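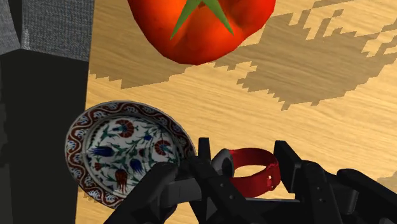
A red tomato on a wooden table.

Drendport have confirmed that Bujar Mujić will remain head coach for the coming season. The club's statement was released on Friday evening and ran to two paragraphs, neither of which mentioned the length of his contract. Supporters who have followed the matter since the spring will regard that omission as significant.

Mujić took charge when the team stood second from bottom and had won 2 of its previous matches away from home. His first decision was to move the defensive line forward, a change that exposed the goalkeeper but gave the midfield far more of the ball. Results improved slowly. The defeat at Vorkau remains the low point of his tenure, and it is my view that the substitutions made that afternoon were an error.

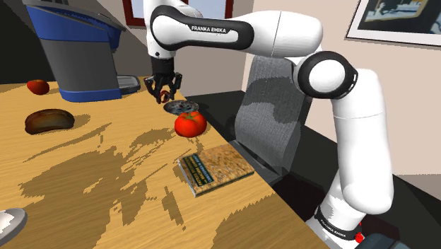

The board must also consider the stadium. Attendance for the final home match was 1571, and the east stand, which holds 600, was closed throughout. Ankica Đorđević, the club's chief executive, has stated that it will reopen once the new railings have been approved. Season ticket holders in that stand have been given seats behind the north goal, where the view of the far corner is poor. Woltex will continue as shirt sponsor.
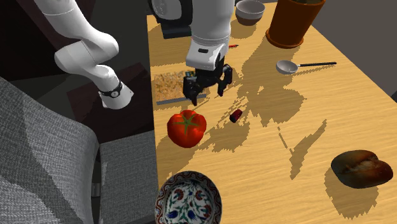

Recruitment is the area in which the club has the most work to do. Perron have already signed two forwards, and Drendport have signed none. A center forward is required who will hold his position in the middle of the penalty area, as the gripper hangs above the middle of the tabletop, and wait for the cross to arrive. Too often last season the striker drifted to the left and the ball passed through an area that he should have occupied. Preseason training begins in July, and the squad should be settled by then.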